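Hekstead Gripper Trial Kit

Print this page
E-mail this page

The Hekstead Gripper Trial Kit lets a workshop or teaching lab compare end tools for small table-top arms before any of them is bought. It consists of a simulated bench, a set of small loose parts, the Odel run controller and a trial log that records every attempt in the same form. The current release ships with models for the Maseneck yellow arm and for two grippers, the Maseneck angular gripper and the Drakos parallel gripper. Other tools can be loaded from the user's own files.

The kit is meant for the stage at which a tool has been shortlisted and the remaining questions are practical ones. Will the fingers reach a low part without the wrist fouling the bench? How far off centre can the approach be before the part is pushed away? Does the controller slow down early enough? Such questions can be put to the simulated bench many times over at little cost, with the same starting layout each time.

Bench and arm

The bench is a long, pale wood work surface. The arm stands on a grey mounting block with bolt holes near the corners, and the block's position can be changed in the layout file. Moving the block alters the reach of the arm and the angle at which the forearm comes down, so it should be fixed before a comparison begins and left alone until both tools have been run.

The room around the bench is modelled as well, with a tiled floor, grey walls and some furniture. It can be switched off. Users testing cameras will normally want it on, as plain backgrounds tend to flatter a vision system. Users testing only grippers may turn it off to shorten the run time. 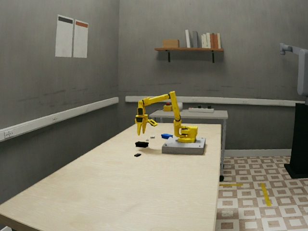
Approach height is set in the Odel controller as a clearance between the fingertips and the surface. The supplied profile stops the arm above the part, waits for the joints to settle, then lowers the tool in a straight line. The wait can be shortened, but values below the default will upset the readings for the Drakos gripper, which is the heavier of the two models and takes longer to come to rest.

The clearance is measured from the lowest point of the tool model. Where a finger has been given a pad, the pad counts as part of the finger. Users who load their own tools should check that the origin of the model lies on the wrist flange. A wrong origin is the usual cause of a run in which the arm stops too high or drives the fingers into the bench.

Parts

The loose parts are small and low, and differ in outline and colour. The black block is the standard target. The rest may be used as further targets or left in place as clutter. Layouts are stored by name, and the log notes which layout was in use, so that a result from a crowded bench is not set beside one from a clear bench by mistake.

Each part has its own weight and surface friction. Both values can be edited. We suggest leaving them as supplied for the first full comparison and changing one at a time after that — a gripper that does well only at high friction is unlikely to be of much use on a dusty bench.

Cameras

Two views are set up in the release. The room view is placed low and looks along the bench, and serves for judging finger height and wrist angle. The overhead view looks down on the bench and is the better one for sideways error. Further cameras may be added, though each one lengthens the run.

The overhead view is the one read by the Odel part finder. It returns the centre and heading of the target and passes them to the arm as a single pick position. The finder does not follow the part once the final descent has begun. If the fingers nudge the part on the way down, the arm carries on to the position first given, and the attempt is logged as it falls.

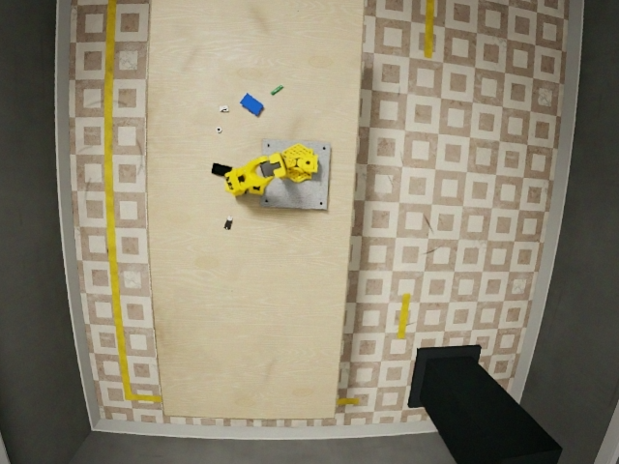 Finger heading can be locked or left free. With the heading locked, the gripper always comes in at the same angle to the bench, and the parts must be laid out to suit. With the heading free, the controller turns the wrist to match the long side of the part. The free setting is closer to normal use, but it brings the part finder into the result, and a poor heading will then be charged to the gripper. For a fair test of the fingers alone, use the locked setting.

Results from the release trial

The release was checked in August with 1,283 attempts on the standard target, divided between the two grippers. Of these, 576 were made with the Drakos gripper and the remainder with the Maseneck. The log files for all of them are supplied with the kit and may be used to check an installation.

The Maseneck gripper was the more forgiving of sideways error. Its fingers tended to bring the block into line as they closed. The Drakos gripper held the block more squarely once closed, and was the better choice where the part had to be set down at a known angle. It was also the more likely to land on top of the block when the pick position was wrong. Neither gripper was tested on soft parts, and the kit has no model for them.

Contact in simulation is simpler than contact on a real bench. Slip is modelled, wear and bending of the fingers are not. The figures should be used to rank tools and to find settings worth trying, and a final choice should be checked on hardware.

Supply

The kit is licensed per site and covers up to 5 workstations. Updates are included for 2 years. Tool models from other makers can be converted by Hekstead on request; a drawing with the flange dimensions and the finger stroke is needed. Licences already held for the Odel controller can be carried over to the kit.

Print this page
E-mail this page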